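How Do You Teach a Robot to Pick Up a Cup?

Think about the last time you picked up a cup. Did you plan it? Probably not. Your hand went out, your fingers knew how wide to open, and you were drinking before you had thought about any of it.

A robot arm can't do that. It has motors, wires and a computer, but the first time you switch it on, it has no idea what a cup is or why anyone would want one. So somebody has to show it! For a while now, that somebody has been me, and I think it's the best job in Stosville.

There are two main ways to do the showing. The first one is by hand. On some robots you can press a button that makes the arm go easy, and then you hold it and move it yourself, a bit like a grown-up holding your hand while you learn to write your name. The arm remembers how every joint bent along the way. My friend Vicente Zúñiga loves this way. He says it feels like dancing with a very heavy partner.

The second way is by remote control. You hold a controller (ours is called Pliltlow, please don't ask me why), and when you move your hand left, the robot's hand moves left. When you squeeze, its fingers close. You stand back from the arm and steer — and the computer writes everything down, both what you did and what the cameras saw. 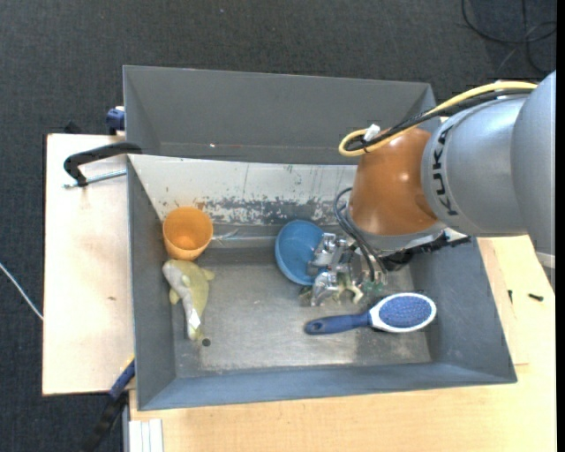

My first try was terrible. I went for a hairbrush and pushed it right across the floor of the bin. Then I did it again. Flat things are tricky, round things roll away, and soft things squash just when you think you've got them. Wenceslao Urrutia, who taught me, told me to slow down and look at the fingers instead of the brush. That helped a lot.

One showing isn't enough, though. If you only ever show a robot a cup standing up, it may get completely lost when the cup is lying down. So we mix everything up and go again. In March I did 532 pickups, and 46 of them were drops! We keep the drops too, marked as drops, so that the computer can learn what a bad grab looks like.

After all that, the computer hunts for patterns in the showings, and then comes my favorite part. I put the controller down, and the robot tries by itself. On its first test it had 36 turns and got almost half of them. I cheered so loudly that Vicente came running in from the hallway.

Want to try it at home? Ask a friend to close their eyes and be the robot. Put a spoon on the table and guide their hand to it by the wrist — that's teaching by hand. Now let go and use only words, like "left a bit" and "squeeze." Move the spoon and start over, and then swap places so you get a turn at being the robot.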